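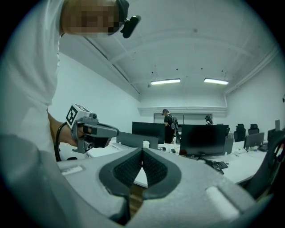
The long white desk, with monitors, a black keyboard and a small white cup.

Desk clear-out, second floor

We started on the open office in July and are working along it one desk at a time. Each desk gets emptied, wiped down and put back with only what people use. The spare screens and leads go to the Zider store, where anyone from Teixeira House can pick them up.

The long desk comes first as it collects the most. It had almost 200 leads in the drawers and trays when we started, a good many for printers we no longer own. Those went into two crates — one to keep, one for recycling.

Monitors stay where they are until the new arms arrive from Rallolex. Please don't swap them over in the meantime, even if yours is the small one. Keyboards can move with their owners.

Cups go back to the kitchen on Friday afternoon. Any left on the desks after that will be washed and put in the cupboard by the sink.

More pictures will go up when the window side is finished.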